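Home | Workshop | Notebook | Stores | Contact

Print this page | E-mail this page

Workshop notebook, Hetov assembly room
03/02/2023
Written by Aarne Partanen

I start this entry with the trays again, and I am sorry for the colleagues who already heard enough of it at lunch. Moving the trays to the yellow shelf and back is the work which we now share with the two-arm machine. Before, one of us did it between other tasks, and it was nobody's proper job. Now it has a plan on paper, and the plan has changed our day more than I expected.

First, the shelf. We used to put a part where the hand found a free space. I did this for many years and I never lost much. With the machine this habit does not work well, and so the places are agreed in the morning and they stay the same until the evening. Slaoui complained that he feels like a guest at his own shelf. I understand him. Yesterday I put down my cup there and two persons told me to take it away.

Second, the talking. When Dillar and I carried trays together, we discussed the orders at the same time, and many small mistakes were caught in this way. Now one person stays near the machine and the other is at the bench, and the talk is gone. I propose that we have a short meeting at the shelf before lunch, standing, 4 minutes, no papers. If it is useless we stop it in June.

Third, the backs. This is the good side and I want to write it down properly. Bending to the lower shelf was what I disliked most in the whole week. I bend less now and I sleep better. Dillar says the same about his knees – he is younger than me, but he has played too much football.

The work with the trays and the yellow shelf: 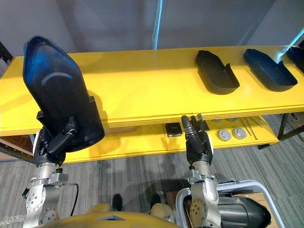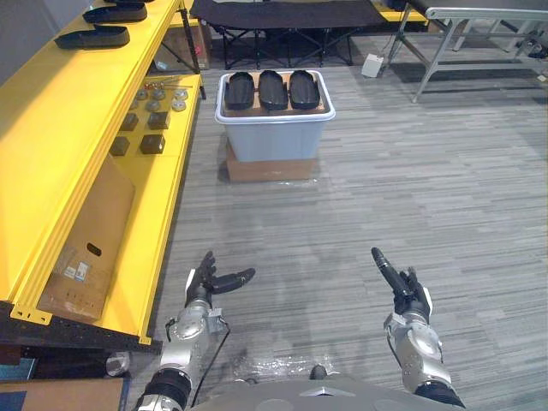

Who is responsible if a tray is put in the wrong place when the machine is working?

The person who signed for the shift is responsible for checking, and the mistake goes in the book under the machine, without the name of the person. We agreed this with the office before the start. I asked to have it in writing because I have seen at Petport how it goes without paper: every error became the error of the one who stood nearest.

Some things from today which I do not want to forget:

The trial list has 24 moves for one shift. I think it is a fair number for now. The office would like 100, but I told them that we should first learn to trust the short list.

I was asked if I can stand by for 60 minutes without a change. I can, but I become slow in the head. Watching is more tiring than carrying, and this should be counted when the shifts are made. I suggest we change at the half.

The new girl from stores asked me if she will still learn to sort the parts by hand. I said that she will, and that I will teach her myself. We must not lose this knowledge. Somebody has to know how a bad rim feels under the thumb.

The stop button: please all of you try it once, also those who only pass through the room. Ask me and I will show it. It needs a harder push than you think.

To do: write the shelf places on a card with bigger letters. Ask for a second stool. Talk with Slaoui again, this time with coffee.

Comments (3)

Slaoui: I read this. I accept the coffee. I still want one corner of the shelf for my own things.

Dillar: Standing meeting is good for me, but please before the lunch bell and not after it. And the football was not too much.

Stores desk: The second stool is ordered. Can you send us the shelf card also when it is ready?

Previous entry | Next entry | Back to top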